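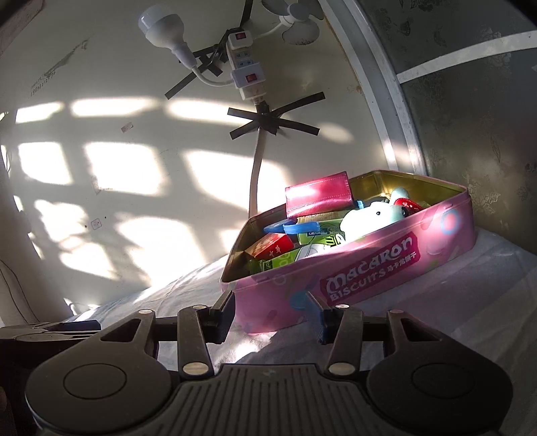
Wird hier jemand gesucht, der Roboter programmiert?
Gesucht wird jemand, der Greifer wartet: Bolzen prüfen, Backen tauschen, Spiel messen und aufschreiben, was gemessen wurde. Programmiert wird bei uns wenig, geschraubt wird viel.

Servicetechnikerin / Servicetechniker (m/w/d) für Zweifingergreifer
Dreßler Greiftechnik, Werkstatt Flesia, Eintritt ab April

Wir betreuen handgeführte Zweifingergreifer der Reihe Zokton. In den Unterlagen des Vertriebs steht, die Geräte seien wartungsfrei. In unserer Werkstatt stehen 4 Arbeitsplätze, an denen sie gewartet werden. Wer den ersten Satz glaubt, wird mit dem zweiten Mühe haben.

Ein typischer Fall: Die Backen schließen, aber der linke Finger kommt einen Hauch später an als der rechte. Im Prospekt von Canda, unserem größten Kunden, heißt so etwas »selbstausgleichend«. Bei uns heißt es Spiel im Gelenk, und dann wird der Bolzen gezogen und die Buchse angesehen. Der Wartungsplan sieht das alle 3000 Greifzyklen vor. Ob diese Zahl stimmt, wissen wir nicht. Sie stammt aus einem Prüfstandlauf mit immer demselben Würfel, und im Alltag greift kaum jemand Würfel. 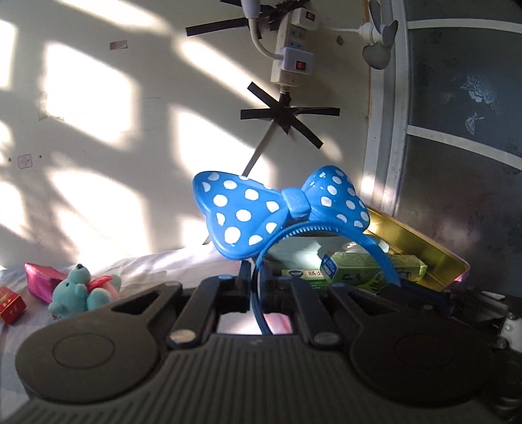 Zweifingergreifer mit Haarreif zwischen den Backen.

Dünne, gebogene Teile aus Kunststoff sind für die Einstellung unangenehm. Sind die Backen nicht parallel, dreht sich das Teil weg, und die Schuld bekommt meistens die Software. Wir möchten jemanden, der zuerst die Backen prüft und danach die Software verdächtigt.

Ihre Aufgaben
Sichtprüfung und Reinigung nach Checkliste, Erneuern der Backenbeläge
Gelenkspiel messen, Bolzen und Buchsen ersetzen, Schrauben mit Drehmoment nachziehen
Parallelität der Backen einstellen und nach dem Zusammenbau noch einmal prüfen
Fehlerberichte schreiben, mit denen die Konstruktion etwas anfangen kann – also ohne »klemmt manchmal«
Pflege der Wartungsakten; zurzeit sind es 81, und nicht alle sind vollständig

Was Sie mitbringen
Abgeschlossene Ausbildung in Mechatronik, Feinwerkmechanik oder einem verwandten Beruf. Sicherer Umgang mit Fühlerlehre und Messuhr. Deutsch so, dass Ihre Berichte verstanden werden, Englisch für die Ersatzteilbestellung. Erfahrung mit Greifern ist nützlich, aber wir haben auch schon Leute aus der Uhrenreparatur eingearbeitet. Zertifikate über »Industrie der Zukunft« und Ähnliches legen Sie bei, wenn Sie möchten. Wir lesen zuerst die Arbeitszeugnisse.

Was wir bieten
Unbefristete Stelle in Vollzeit, Teilzeit ab 80 Prozent ist verhandelbar. Frühbeginn um 7 Uhr, keine Nachtschicht. Für Fortbildung stehen Ihnen 900 Euro im Jahr zu, über deren Verwendung Sie selbst entscheiden. Einen Tischkicker haben wir nicht. Die Einarbeitung übernimmt Ingegerd Wallin, Leiterin der Werkstatt.

Ablauf
Nach einem kurzen Telefonat laden wir zu einem halben Probetag ein, der bezahlt wird. Sie bekommen einen Greifer mit einem Fehler, den wir kennen, und einen mit einem Fehler, den wir noch nicht gefunden haben. Beim zweiten interessiert uns, wie Sie suchen.

Bewerbungen mit Lebenslauf und Zeugnissen bitte als eine PDF-Datei an Lurdes Lobo, Personal. Ein Foto ist nicht nötig. Fachliche Fragen beantwortet Valter Backlund, telefonisch am besten zwischen 13 und 15 Uhr. Anfragen von Personalvermittlungen beantworten wir nicht.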